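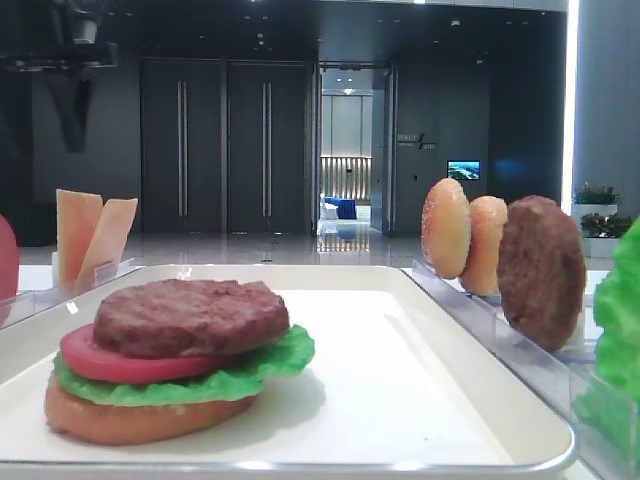

Workshop notebook, July 24, 2026
Centhorpe, back room

Worked on the paper scroll for the Malent tale today. The scroll is now joined in one length and it is too heavy for the old box. When I turn the left handle, the paper goes tight, then it jumps, and two drawings pass before the teller has said one sentence. In the telling this is a bad fault, because the river must arrive slowly.

Changed the rollers. The old ones were thin broom handle. The new ones are thicker, from the wood that was left over from the Alberg puppet booth in January. The paper sits better on them, but now the full roll touches the back wall of the box when we are near the end. I sanded the inside of the back wall and rubbed it with candle. It goes past, with a small whispering noise. I do not mind this noise, but we should hear it from the last row before we decide.

Paper: the first part is on 80 gram and the second part on 300 gram, which was my mistake in ordering. The heavy paper keeps the ink very well and does not let the lamp through. The thin one lets the lamp through beautifully and has already a tear at the bottom, under the mill. Repaired from behind with tissue and wheat paste. Please do not use the clear tape again, it shines like a window when the lamp is on.

I would like to draw the second part again on the thin paper. It is 3 evenings of work, maybe more if the crowd at the fair has to keep all its faces.

Lamp: tried the warm bulb behind and then the white one. With the warm bulb the blue wash becomes grey and the night looks like a wet afternoon. With the white bulb the night is right but the fire in the kitchen is dead. Put a piece of orange gel on a stick, to hold by hand during the kitchen. It works if the person holding it does not laugh.

Timing: read the whole tale aloud with the turning. The fox episode is too long for its drawing. Either the teller cuts the second bargain or I add one more picture between the gate and the well. I prefer the picture. The second bargain is the place where the children begin to answer back, and we should not lose it.

The ending is still not solved. In the version from the Hunt notebooks the girl goes home and the story stops there, with no wedding and no moral. I like it very much, but the scroll has then a long white part to the end of the roll, and the audience thinks that something is broken. Tried to close the curtain by hand at the last word. Better. The curtain ring catches on the left side, so a drop of oil there or a new ring.

For the hall: 85 chairs are promised. From the back the small figures will be only dots. I will make the outlines thicker with the brush pen on the girl, the fox and the ferryman, and leave the others.

To do
- new curtain ring
- order thin paper, check the weight twice
- one picture, between gate and well
- ask for the black cloth back from Alberg
- second handle is loose, glue and leave overnight

Recent entries
Shadow screen: which cotton?
Packing list for Alberg
Wheat paste, second attempt
Notes after the Hunt reading
The ferryman's voice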